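4. Results: Asking for Help Outside the Classroom

4.1 Overview of the diary entries

The students at the two sites turned in 871 diary entries during the summer term. We removed entries that described only class time and entries too short to show who had spoken to whom. This left 789 entries, which are the basis for the rest of this section. Entries could run up to 1000 words, but most were much shorter, and many were a single paragraph written on the bus or before bed.

Each entry was coded for place, for the language the student started in, and for the language the exchange ended in. We used the Sivakumar categories for the type of help asked for (directions, prices, repetition, translation, other) and kept them unchanged, although "other" grew larger than we would have liked. When an entry described more than one exchange, each exchange was coded separately.

The two sites differ in ways that matter for what follows. Irna is a small town with one bus line and a covered market. Students there lived with host families and walked to class. Pitov is larger, has a university of its own, and is used to foreign visitors. Students in Pitov lived in a shared residence and took most of their evening meals together. Both groups were taught by staff from the Trikov language school and used the same textbook.

4.2 Where students started in Bulgarian

Students in Irna began most of their outside exchanges in Bulgarian from the first week. They did not describe this as a decision. Shopkeepers and drivers spoke to them in Bulgarian and they answered as well as they could. The entries from this period are full of pointing, nodding, and numbers written on receipts. Several students wrote that they had paid with a large bill so that they would not have to understand the price.

In Pitov the pattern was mixed. Students started in Bulgarian at the bakery and at newspaper stands, where the exchange was short and they could prepare a sentence while waiting in line. They started in English at the pharmacy, the phone shop, and the train station. These were places where they expected a follow-up question. One student wrote that she could ask for a ticket without trouble but "could not survive the answer," and similar remarks come up in other entries from the same site.

The pharmacy deserves separate mention. At both sites it was the place where students were most likely to bring another person. In Irna this was nearly always a member of the host family. In Pitov it was a classmate, often one whose Bulgarian was no stronger. When two classmates went together, the one who felt less sick did the talking, and the entry was usually written by the other.

4.3 Being switched to English

An exchange was coded as a switch when the student began in Bulgarian and the other speaker changed to English. Switches were common in Pitov and rare in Irna. Students disliked them early in the term. They read the change as a judgment of their accent, and a few stopped using Bulgarian in a shop where it had happened.

Later entries are calmer. By the last two weeks, students in Pitov often gave other explanations for a switch: the clerk was in a hurry, the clerk wanted to practice, there was a line. Some kept speaking Bulgarian while the clerk went on in English. The diaries do not tell us whether the clerks minded. We did not interview anyone who worked in the shops, and all of the accounts of their behavior come from the students.

Group size also played a part. Students who were alone held on to Bulgarian longer than students in pairs, and larger groups tended to pass the talking to one person. In three of the Pitov residence floors the same student did the talking for the group all term. The others on those floors reported understanding more by the end but did not report speaking more outside class.

4.4 Effect of the preparation task

In week 4 the teachers added a short preparation task. Before going out, students wrote down the question they planned to ask and two answers they might hear. The task took a few minutes at the end of the morning class. It was optional in Pitov and required in Irna, which limits the comparison we can make.

Entries written after the task mention follow-up questions more often and mention walking away less often. Students seemed to get the most use from writing the possible answers. The question itself was usually something they already knew how to say. A few found the exercise tiring and copied the same question from one day to the next.

Figure 4. Gray cone held between two black gripper fingers near its narrow end. 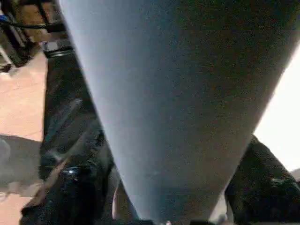 Mitali Bhuiyan wrote that the answers she prepared were almost never the ones she got, but that she listened differently once she had some in mind. At the Pitov train station she had expected to be told a platform number and a time. The clerk told her instead that the train had been replaced by a bus. She caught the word for bus, repeated it, and was pointed to the right door. Her entry says that a month earlier she would have nodded, gone to the platform, and waited.

We found accounts of this kind at both sites. They suggest that the prepared answers helped students notice when something else was being said, even if they could not follow all of it. Entries in which a student repeated one word back to the other speaker became more common after the task was introduced, and most of those exchanges ended in Bulgarian.

4.5 Entries about host families

Mealtime talk with host families was recorded only in Irna. Students described it as easier than talk in shops, though it lasted far longer and covered more topics. They were allowed to be slow, and the same subjects came back each evening. Two students wrote that they understood the grandmother best of anyone in the house, as she said everything twice. We coded these exchanges but left them out of the comparison between sites, as there was no matching set from Pitov.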